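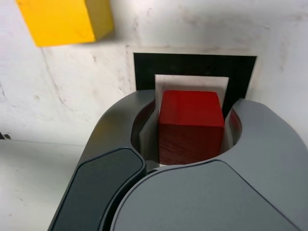 Altar, progress report for Draser, period ending November

Hi all,

I know the last report was mostly apologies about shipping and a power supply, so I'm happy to send one with results in it! The short version: the relabeling method works on the block task, it works better than I'd have bet on in the spring, and there's one kind of failure left that I don't fully understand yet. Money is fine. The schedule slipped a little on the writing side and nowhere else.

Where we were

When I last wrote, we had a policy trained the plain way, meaning I drove the arm by hand through a pile of demonstrations and the network learned to copy them. The task is still the one from the proposal. Pick up the red block, put it down inside the black square, and leave the other colors alone. It sounds like nothing, and the plain policy could do it on a good morning. The trouble was that it only ever saw me doing things right. As soon as it set a block down a bit crooked, or on top of the border, it was somewhere it had never been, and it would hover, or go back and squeeze at thin air.

Over a full test of 200 trials it failed 59 times. You've seen that number before, and it's the one everything below gets compared to.

What we changed

The new piece is Després, which is our name for the labeling step and (I'm told) a perfectly nice French word. The idea is to stop throwing away the bad episodes. If I'm driving and the block ends up outside the square, the old pipeline marked that as junk and deleted it. Després waits until the episode is over, looks at where the block ended up, and rewrites the goal so that the episode becomes a good demonstration of putting a block there. The network gets told the goal as an input, so a miss to the left is now a fine lesson in placing a block to the left.

People have done goal relabeling for years in simulation, so I don't want to oversell the novelty. What's ours is the part that decides which of those episodes are worth keeping. Some misses are useful and some are just me sneezing. We score each one by how well the policy could already have predicted the ending, and keep the ones in the middle: surprising enough to teach it something, but still connected to what the arm was doing. My first version of the score was a mess, because it loved episodes where the block got knocked over, and for a while we had a policy with a real gift for knocking over blocks. That took me most of a month to sort out, and it's where the bulk of the summer hours on the timesheet went.

We also switched to 2 camera views for training, one close to the fingers and one looking across the table. The close view matters most in the last bit before release, when the wide one can't tell you much about how the block is sitting between the pads. I'd planned to add this next year. I moved it up because the relabeling needs a decent read on the final position, and the wide view alone kept getting it wrong near the border.

What we got

Same table, same blocks, same 200 starting layouts as the old test. Failures went from 59 down to 17. I ran the whole thing in a single stretch so nobody could say the lighting had changed on me, and I stuck to the scoring rule in the proposal: the block has to end up inside the border, released, with the arm backed off. Touching the border on the way in is allowed. Resting on it isn't.

I didn't record any new driving for this, either. The gain comes out of recordings we already had, including all the ones I was embarrassed about. Since operator time is the most expensive line in the budget after the arm itself, I think that's the part you'll care about most.

Two caveats. We changed the labels and the cameras together, so I can't yet say how much of the gain belongs to each. I've started the run that separates them (old labels, both cameras) and it should be done well before the next report. My guess is that the labels are doing most of the work, but please don't quote me to the board on a guess. The other caveat is that the layouts in the test come from the same part of the table as the training ones. Push the square far out toward the edge and performance drops off, and I haven't measured that properly. 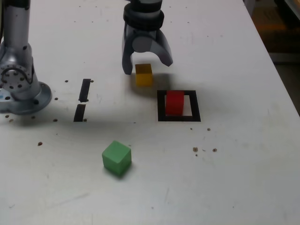

Nakport's comment on my draft was that a policy can look very smart at this task if it has simply learned to go for anything in the middle of the table, and had I checked? Fair question, and I should have had the answer in the draft. I had checked, but only in a small way, by swapping the positions of the colored blocks between attempts. It went for red in nearly all of those, and the times it didn't were all with yellow close by. I've now written that up as a proper test with its own layouts, and Nakport will choose the layouts so I can't tune to them, even by accident.

That leads straight into the leftover failures. I went through the recordings of all 17. Most are the dull kind, where the block comes down on the border and the policy lets go anyway. A handful are stranger. The grasp is good, the approach is good, and then the fingers stop short and wait until the time limit. Nothing in the joint readings looks off. My best idea at the moment is that the fingers hide too much of the goal from the close camera at exactly the height where the policy decides to let go, and that the wide view loses the argument. I'm going to try dropping the close view at random during training, so the network can't lean on it so hard. It's cheap to try, so you'll have an answer next time whichever way it goes.

What's next

Finish the run that separates labels from cameras. Run the Nakport layouts. Try the camera dropping. After that I'd like to move on to stacking, which was in the proposal as a stretch goal and now feels pretty reachable, though I'd rather get the border failures down first because stacking will punish every one of them.

The write-up is behind. I'd promised a full draft by now and what I have is a methods section, a results table and a lot of notes to myself in capital letters. The methods section is readable if anyone wants it early, just ask.

Budget

No changes requested. We spent less than planned on operator hours and more on storage (keeping every bad episode takes up a lot of disk, who knew), and the two come close to canceling out. The spare finger pads have been ordered and paid for. If Draser is okay with it, I'd like to move what's left of the operator line into compute for the stacking work. I'll send the form separately, and I need a yes or no on it before I book the machine time.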